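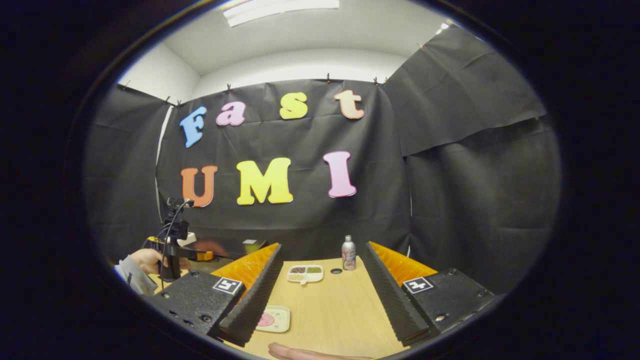 4. Setting up episode alerts in Fillow

Fillow promises to tell you when a new episode of your show airs. It mostly does, if you ignore the default settings.

1. Open Alerts and pick Add Show. Type the full title. Short titles bring up 100 results, and the remake usually lands on top.
2. Set the source to Network Schedule. The "Smart" source is a rumor feed with a nicer name.
3. Set Spoiler Shield to High. Medium hides recaps but leaves cast exit stories in plain view.
4. Change the alert time from 2 minutes to 20.
5. Press Save, then go back in and check that it saved.

Note: Shows on Gelirero are listed by season only. The help page has said episode listings are "coming in November" for two Novembers now.

Caution: Do not tap Import Watchlist if you already follow more than 40 shows. The import is supposed to merge the lists. On our account it replaced the old one, and Undo brought back half.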